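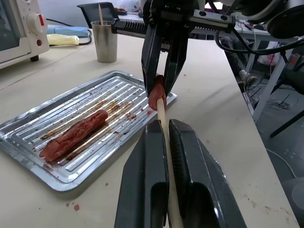 Home Topics Arts & Events Ask Members Log in

Poems in shop windows: who do we need permission from?

Lucero Cabrera
Our writing group in Brumimbridge wants to put poems in shop windows along Main Street for the month of May. The town has 3,497 people and one proper shopping street, so it would be a short walk with a poem every few doors. We have 20 poems picked out. Most are by members, but two are by poets whose books we bought, and one is from an old newspaper with no name on it. The town clerk told me we don't need a permit if everything stays inside the glass. Is that all there is to it, or are there other permissions we should get in writing? We would also like to print a folding map, and the arts council has a small grant we could apply for.

Zumley Reader
The clerk is probably right about the permit. Rules on window signs differ from town to town, so ask for it in an email. We did a poem walk in Zumley and this is the order I would do it in.

1. Settle the poems first. For your own members, a short signed note is enough. It should say the poem can be shown in a window, printed on the map and posted online. Have them initial each one separately, as some people are fine with a window but don't want a poem online before they have sent it to a magazine.

2. Write to the publishers of the two books now. Look on the copyright page for a permissions address. Give the title, the dates, how big the poem will be printed and how many maps you plan to make. Small presses often answer quickly. Large ones can take two months, and May might come and go while you wait. Buying the book does not give you the right to display a poem from it.

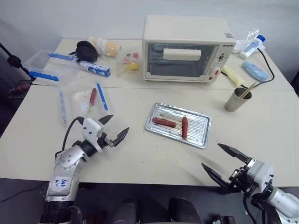
3. Talk to the shops in person, before noon if you can. Ask for the owner, and leave a sheet with your phone number, the dates and the exact size of the poster. Ask which window gets afternoon sun. Inkjet prints in a south window were badly faded after two weeks, and we had to redo them on a laser printer.

4. Print the map last. We lost a shop after ours went to press and had to put a sticker on every copy.

For the newspaper poem, find the date it was printed. If it is old enough to be in the public domain you can use it and credit the paper. If you can't date it, I would swap it out.

Beddoe Arts
just put them up, no one is going to sue over a poem in a bakery window. we never asked anybody. The grant is worth getting though. Ours was up to 4,000 dollars and they wanted a budget page and a letter from one partner, the Zerka bookstore wrote ours. Check if it pays for printing you already did, ours didn't.

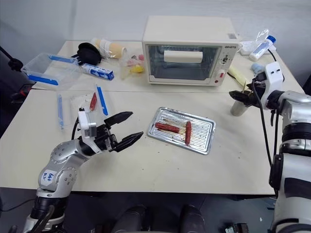 Lucero Cabrera
Thank you both. I will write to the two publishers tonight and ask for the clerk's answer by email. The newspaper clipping has part of a date on the back, so the library may be able to find the issue. On the grant, did they want the permission letters with the application or only at the final report?

Zumley Reader
Ours only asked for them at the final report. Call and check, the forms change.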